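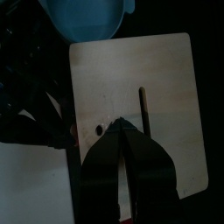
*Wrist view. The fingertips are between the hole and the dowel.*

## 4. Setting up the board task

This section is for Jerov club members working on the Montoya bench. Finish Section 3 (power and homing) first. Two people are needed: an operator at the arms and a second person at the stop button.

### 4.1 Lay out the bench

1. Switch the arms to hold. Wait until neither one is moving before you reach in.
2. Put the wooden pieces near the top center of the mat, where both arms can reach.
3. Put the sheet of paper in the middle of the mat, below the pieces. Use a fresh sheet if the red oval has been drawn over.
4. Set the markers beside the paper with their caps on.
5. Check that every cable can follow its arm through the full reach without catching on a tray.
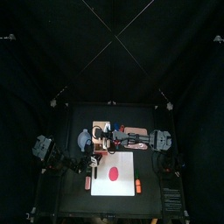 *Bench view with both arms reaching in. The paper is in the middle of the mat.*

**Caution:** Keep hands, sleeves and lanyards outside the black border of the table whenever the arms are live.

**Note:** The fabric walls keep the hallway lights off the bench. Close the front panel before you record. Samira Masri has the spare clips.

### 4.2 Check the wrist views

1. Open Skorneo and select the bench profile.
2. Bring up one wrist view at a time. Both fingers should show at the bottom of the picture.
3. Move the arm slowly until the wood fills a good part of the view. You need to be able to find the round hole without zooming in.
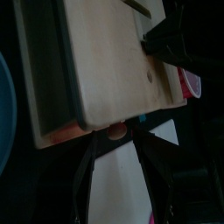 4. If the hole is hidden by the other arm, back that arm off and look again. Do not move the wood to suit the camera.
5. Set the exposure by hand and lock it. On our bench 800 works with the front panel closed. Leave auto exposure off, as it drifts when the fingers pass over the white paper.
6. Repeat for the second arm.

### 4.3 Practice the approach

1. Set the speed limit to 1000 in the motion tab. New operators stay at this value until Mortimer Ruiz-Ortega has signed their card.
2. Come in over the board with the fingers pointing toward the middle.
3. Stop short of the dowel and check your position in both the wrist view and the bench view. Depth is hard to judge from the wrist alone.
4. Back out along the same path.
5. Do six clean approaches before trying a grasp. A touch on the dowel means starting the set over.

**Caution:** Never close the fingers while they are pressed against the board. Raise the arm first.
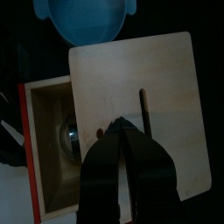 ### 4.4 Save and shut down

1. Stop the recording and save it under your own initials.
2. Write down any touches or stops in the Mundirberg log, including the ones you think were minor.
3. Return both arms to home, then switch off motor power.
4. Leave the exposure setting as it is for the next pair.

If an arm will not return home, press stop and go to Section 7.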